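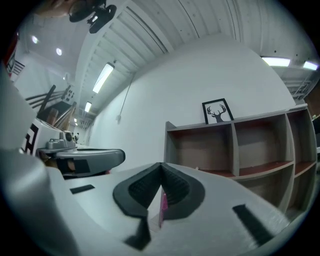
Monthly Self-Check, February round
Prirnik practice group
Filled in by Berkay Taşdemir, comments by Erhan Özkan

Take this one slowly, everyone! Mark each line OK, WATCH or FIX, then write whatever comes to mind. Messy notes are welcome.

1. Morning quiet time, 7 minutes minimum
OK. Kept it up even during the move.
Comment: Wonderful! Last month this was a FIX, and I remember how grumpy you were about it.

2. Journal within reach at bedtime
OK. Page 342 of the big one now.
Comment: You're going to need a second book before spring. Do number the pages again, it made looking back so easy.

3. Promises to other people
WATCH. Owe my cousin a phone call, and I still have the Ekinci reading to return.
Comment: Call first, book second. Put a time of day next to each (you always do the ones with a time).

4. Promises to yourself
FIX. Skipped the evening walk most of the month.
Comment: Good, clear answer, thank you! Try the short loop past Vasard and back. If even that feels long, walk to the corner and count it.

5. Screen-free hour, 60 minutes unbroken
WATCH. Broken twice by messages.
Comment: Leave the phone in the hall. I did this through the whole Niretti course and loved it, and I'm as bad as anybody with a phone.

6. Signs of strain: poor sleep, short temper, skipped meals
OK on sleep and meals. Temper WATCH.
Comment: Which part of the day? Add a line about that next time. If sleep slips too, drop items 1 and 5 for a week and talk to someone you trust, or your doctor.

7. One thing you learned about how you work
I start well and fade after lunch.
Comment: Love this one. Move the hard reading to 9 a.m. and see.

Open from last round: word count goal for the life review. Now at 1,140 words, goal met, item closed.

Carry forward: 3, 4, 5 and the temper note from 6.

Checked by: E. Özkan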